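Le joint de carrelage

Le joint, c'est la bande de mortier fin qui remplit l'espace entre deux carreaux. Dit comme ça, on dirait un détail, et j'ai longtemps cru que c'en était un (j'ai changé d'avis en refaisant ma première cuisine, à genoux, une éponge dans chaque main !). Je tiens cette page depuis janvier 2019 et c'est de loin l'article qu'on me demande le plus de compléter, alors je complète.

À quoi sert-il ? D'abord à rattraper les petites différences de taille entre carreaux, parce que deux pièces sorties du même four ne sont jamais jumelles. Ensuite à laisser le revêtement bouger un peu quand le support travaille, et à empêcher l'eau et les miettes d'aller se loger dessous.
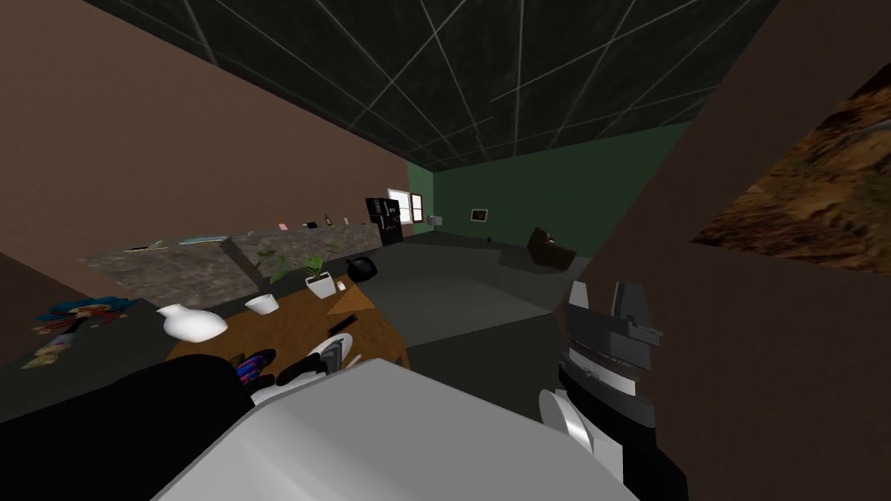

Côté largeur, en intérieur, je pose presque toujours à 3 mm. Les carreaux rectifiés, dont les bords sont recoupés bien droits après cuisson, acceptent plus serré. La terre cuite, elle, réclame large, et 6 mm ne me choquent pas du tout. Morenike Ogbonna, qui m'a appris à poser, défend la pose très serrée ; on en discute encore.

Les familles de mortier

Le joint ciment est le plus courant : une poudre, de l'eau, parfois une résine pour l'assouplir. Il est poreux, donc il se tache, surtout en clair. Le joint époxy se mélange en deux composants, résiste à presque tout et durcit à une vitesse qui m'a valu quelques sueurs froides. Quant au silicone, on le garde pour les angles et le tour des baignoires.
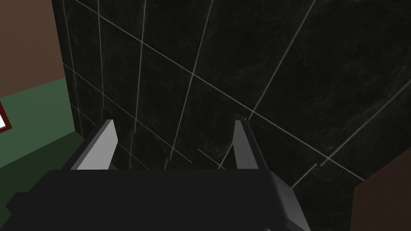

La couleur

C'est ma partie préférée, et celle où tout le monde se dispute. Un joint ton sur ton efface le quadrillage et agrandit la surface ; un joint contrasté le dessine. Valdir Amaral ne jure que par le gris moyen, passe-partout et peu salissant, et je le comprends. Faites toujours un essai sur une chute, car la teinte change en séchant.

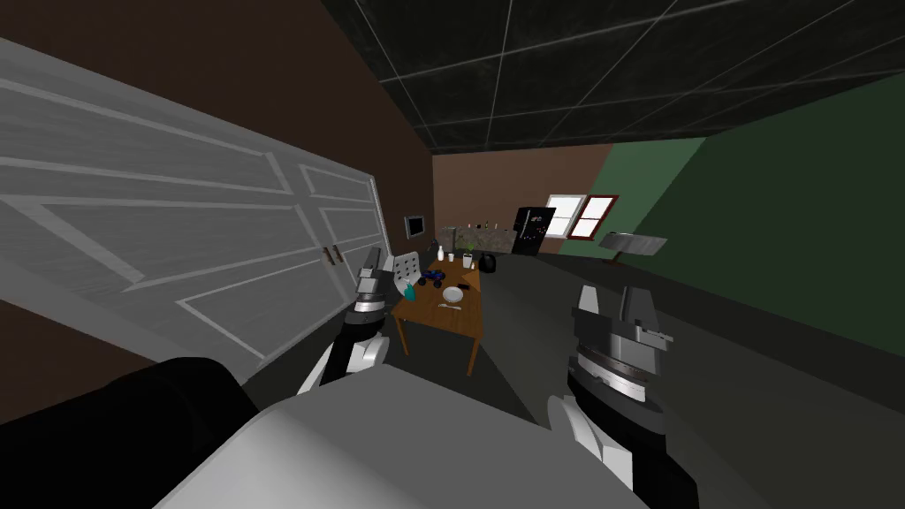 Reste la question du calepinage, c'est-à-dire le plan de pose. On part en général de l'axe de la pièce, pour éviter les coupes ridicules le long des murs. Il faut aussi penser à ce qui s'ouvre : devant de grandes portes de placard blanches à panneaux moulurés, avec leurs deux petites poignées sombres côte à côte, une ligne de joints calée sur la jonction des battants fait très joli, et décalée de deux doigts, on ne voit plus qu'elle. Vérifiez aussi la hauteur finie du sol avant de coller, sinon il faudra raboter le bas des portes (j'ai donné).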